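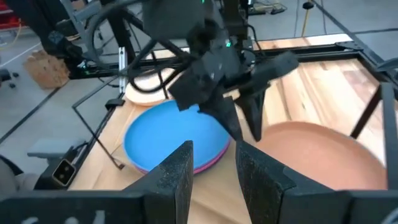 **Figure 7.1.** View from the right wrist camera during a plate-and-bowl trial. The gripper of the other arm is at the top.

# Chapter 7: Learning from Two Wrists

Chapter 6 treated policies that act through a single arm and observe the table from a fixed point overhead. Such a policy has one view, one set of joint readings, and one action vector. Adding a second arm doubles the action vector, but the harder change is in the observations. Each wrist camera moves with its own gripper, so the same plate rim may be near the center of one view and absent from the other. In Figure 7.1 the right fingers hide part of the bowl, and the blue plate covers all but the rim of the pink one below it. A policy working from this view alone must estimate what it can't see.

The chapter follows one method, *staggered view training*, introduced by Kristof Baert and Mieke Nijs in the Vindach study. The method trains a single network on both wrist views but withholds one of them for a random share of the time steps. The network then learns to act when a view carries little information. Section 7.2 gives the loss function, and Section 7.3 covers the choice of the withholding rate.

The Vindach data set contains 168 demonstrations of table clearing with stacked plates and bowls. Baert and Nijs trained on 100 of these and kept the rest for validation. Demonstrations lasted up to 30 seconds. With both views always present in training, the policy completed 65 percent of test trials. Most failures occurred at first contact with a rim, when one gripper blocked the view of the other. Section 7.4 compares this baseline with the staggered policy and reports results by type of failure.

Two limits should be kept in mind. The arms were calibrated to a common base frame before every session, and the method hasn't been tested with calibration drift. All dishes were rigid and opaque. Results for clear glassware, obtained later at Raltutport, are discussed in Section 7.6.

Readers need the notation of Section 6.2. We write *o*ᴸ and *o*ᴿ for the left and right wrist views, *q* for the joint readings of both arms, and *a* for the joint action.

## 7.1 Observations from a Moving Camera

Let *T*ᴿ be the pose of the right camera in the base frame. For a fixed point on the table, its position in the image depends on *T*ᴿ and on the camera's internal parameters.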